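Library › House and Hearth › Rooms › Tidying the bedroom

Tidying the bedroom

Tidying the bedroom is the domestic practice of returning a sleeping room to a condition in which a visitor could be shown it without the householder standing in the doorway. It is distinct from cleaning, which involves water, and from decluttering, which involves books about decluttering. The three are often confused, chiefly by people who have been asked to do one of them and would prefer to have done another.

The practice covers four main areas: the bed, the floor, the surfaces and the bin. Authorities differ on the order. The Gethin household manual, a pamphlet of 40 pages that went through several printings without losing any of its spelling mistakes, puts the floor last, on the grounds that everything arrives there eventually. Mererid Parry's Rooms and Their Keeping puts it first and devotes a chapter to the consequences of doing otherwise.

The floor

Floors in small bedrooms collect whatever has no other home. Cables are the most persistent class of object, and a standing fan is a common source of them, being used for part of the year and walked around for the rest. Parry recommends coiling each lead separately and tying it with a strip of cloth. Stray cloths are to be picked up before anything is swept, and the bed is not to be treated as a holding area for what is picked up.
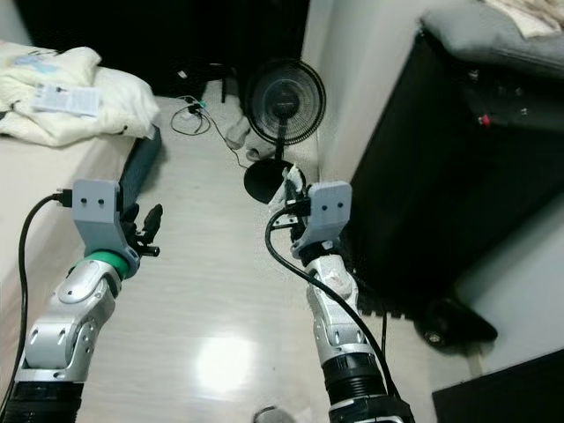
That last rule is the most widely broken in the whole literature. Objects placed on the bed "for a moment" tend to remain there until the occupant wishes to sleep, when they are transferred back to the floor. The movement is known in Vondbridge as the tide. Iestyn Price, who lodged in the town for one winter, wrote that he owned 14 things and met each of them twice a day.

The bed

A bed may be made, straightened or merely covered. Making involves sheets and corners. Straightening is the pulling of the top layer towards the pillow until it looks deliberate. Covering is done when someone is already on the stairs.

Quilts are folded or spread according to custom. In the folded style the quilt is laid at one end of the mattress, sometimes over the pillow, leaving the rest bare to air. In the spread style it is drawn over everything, including any socks. Printed quilts present a further difficulty, as characters have a right way up. Kuromi and other cartoon figures are popular on children's bedding and on a good deal of bedding bought by adults for themselves, and an upside-down face is noticed at once by the owner, if by no one else.
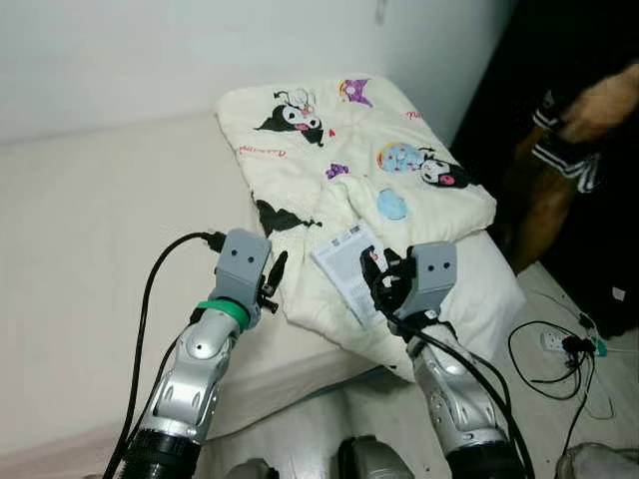
Leaflets and other loose papers are removed before folding. The Gethin manual advises reading a leaflet once and then either filing it or throwing it away, and supplies no guidance for people who put it in a drawer, though this is the usual method. Labels sewn into the quilt should be left where they are. They carry the washing instructions, and will be wanted in June.

Pillows

The pillow goes at the head of the bed, a point on which there is almost no dispute. Whether it should lie flat or lean against the headboard was argued at length between Prys Harries and Nerys Penry in the letters pages of the Vondbridge Household Quarterly. Harries held that a leaning pillow looked as though it were waiting for a bus. Penry replied that a flat one looked ill. The correspondence was closed by the editor after 107 letters, several of them about curtains.

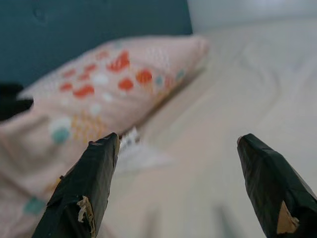
Patterned pillowcases hide creases better than plain ones and need less smoothing. Pale colours are generally thought restful. Shaking a pillow by its corners restores some of its shape; striking it restores some of the tidier's.

The bin

Bedroom bins are small, and a small bin is full sooner than its owner believes. Most of what goes into one is paper tissue, which weighs very little and springs back when pressed down. Efa Gwilliam's survey of 100 bedrooms found that pressing down was the preferred response to a full bin, followed by balancing.

An open-topped bin is usually kept near a door or beside the bed. Lidded types are better suited to kitchens. The bin is emptied at the end of tidying, when the last tissue has been found.
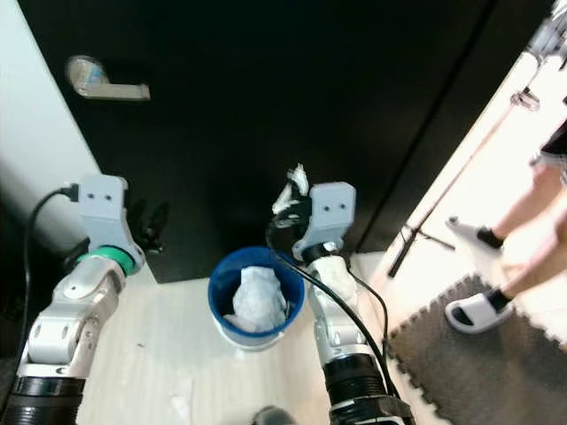
Small blue bin with a white rim, near a bedroom door.

See also: Airing; Chair, clothes on the; Under the bed

Contact the editors | Text may be reused with credit | Back to top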